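Wilach Recalls Children's Play Kitchen Sets Over Paint and Small Parts

22 November 2019

Housewares importer Wilach has asked customers to stop using one of its play kitchen sets after a routine check found that paint on some of the metal pieces can flake under normal handling. The recall covers sets sold under the Jukix label from July onward. It applies to all color versions of the set, including those sold without the outer carton.

The company said 289 sets were returned or held back before the notice went out. Most came from one regional distributor, Delić, which pulled its remaining stock last week. No injuries have been reported.

The fault is limited to the coated metal cookware. According to the notice, the coating on the pots was applied over a surface that had not been fully cleaned, and it can lift at the rim and around the handle joint. Flakes are thin and up to a few millimeters long. Wilach said a repeat test on 50 pots from a later production run showed the same defect at the handle joint in 20 of them, and the later run has been added to the recall.

A second item in the notice concerns the play food. The molded leaves on some of the fruit pieces are glued on after painting, and the bond failed a pull test at a force below the limit used by the importer. A detached leaf is small enough to be a choking hazard for a child under three. The carton carries an age label of three years and up, but the importer noted that play food is often passed to younger children in the same household or mixed into a shared toy bin.

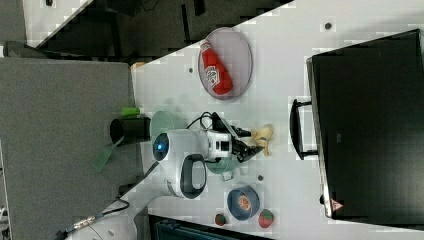 Play kitchen pieces are seldom kept together as sold, and this makes a recall harder to carry out. Sets are split between rooms, merged with older toys and topped up with real dishes or empty food packaging. Toy fruit and a metal pot can end up on the same tabletop as a ketchup bottle, a spatula and a bowl, and a piece such as a strawberry with green leaves carries nothing on its face to show which set it came from. Wilach advises owners to sort by piece type before looking for markings, and to check anything of uncertain origin against the drawings in the notice.

Recalled pots have a batch code stamped on the base. The code starts with the letter J and is followed by four digits. On heavily used pots the stamp may be worn, and in that case the importer will accept the pot on the basis of its diameter and handle shape. Fruit pieces have no batch code. They can be identified by a raised seam running from the stem to the underside, with a small round mold mark next to it.

Owners should put the affected pieces out of reach of children and should not try to sand, repaint or reglue them. Sanding can release fine coating dust — washing does not remove the loose layer and may speed up the flaking. Plates, bowls and cups from the set are not coated and can stay in use. The same applies to the plastic utensils.

Replacement pots and fruit will be supplied by Siltosach, which makes uncoated cookware for the play market. The replacement pots are plain steel with a riveted handle, and the fruit is molded in one piece with the leaves included. Delivery is expected to take roughly 40 days from the date a claim is registered. Customers who prefer a refund can return the complete set to the store where it was bought. A receipt is not required if the batch code can be read.

Day care centers and preschools that bought sets in bulk are asked to file a single claim listing the number of each piece type. They do not need to send in the recalled items, but must confirm in writing that the pieces have been discarded. Pots can go into metal recycling after the handle is removed. Fruit pieces go into general waste.

Stores have been told to display the notice at the register and in the toy aisle until the end of the claim period. Wilach said the set will not go back on sale under its current item number.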